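Subject: Re: [Lirneleo] Soap finish on a table that is used every day
From: Catarina Leitão
To: Lirneleo wood care list

Hello Morena and all,

Morena Marino wrote:
> I have read message 384 in the archive, where people recommend plain
> soap for light wood, but the discussion stops before anyone tells how
> it was after one winter. Is it good for a table that people really
> use? We have oil on ours now and it becomes more yellow every year.
> Also, how much soap do you put in the water? Everybody writes
> "a handful" and my hands are small.

I can answer for one table only, so please take it as that. It is 186 cm long and 79 cm wide, and I bought it from a school in Drasham that was closing. It had an old varnish, already broken in many places. I took the varnish off with a scraper and then sanded with 120 and 180 paper. I did not go finer. A neighbor told me that soap does not enter well when the wood is too smooth, and I believed him, but I never made a comparison.

For the soap I use the flakes from Drurnano, the bag of 500 grams. The first time I mixed two deciliters of flakes in one liter of hot water and waited until the next morning. It becomes like a pudding. You put it on with a sponge, also on the underside, you leave it for ten minutes and you take away what the wood did not drink. I did this four times, with one day between. For the washing afterward I put two spoons of flakes in a liter of warm water, and this is enough.

Before the first soap you should make the wood wet with clean water, let it dry, and sand very lightly by hand. I skipped this step and the surface was like the chin of my uncle. I had to sand all of it again.

Now your real question, the winter. I finished the table in November, and in the heating season the wood became quite dry and a little gray near the window. Two more rounds of the thick soap made it better. Coffee comes out if you wash the same day. Red wine leaves a blue shadow, which goes weaker with each washing — mine was gone after maybe six. Olive oil I could not remove, but it spread and now I do not find the place anymore. Hot pots are not a problem for the soap, only for the wood. Water rings you get, yes. They disappear when you wash the whole top. If you wash only the ring, you will have a clean ring in its place.

One thing for your case. If there is oil in the wood already, the soap will not make it light again. You must sand down to the wood without oil, and with some oils this is deep. Try first under the table, in a corner. On the Sanna page there was a method with lye, but I am afraid of lye and cannot say anything about it. Perhaps somebody on the list has tried?

About the yellow color: soap also lets the wood get darker with time, only slower, and the tone is more toward gray. My sister prefers the oil. She says my table looks thirsty.

I do the small washing every week and the thick soap two times per year. If this sounds like much work, I would stay with oil, and look for one with a white pigment inside.

I add a photo.

Many greetings,
Catarina
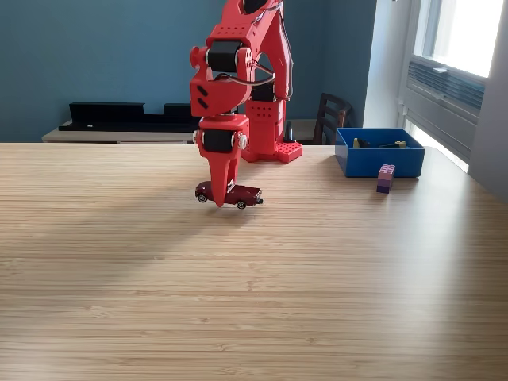

Attached: light wood tabletop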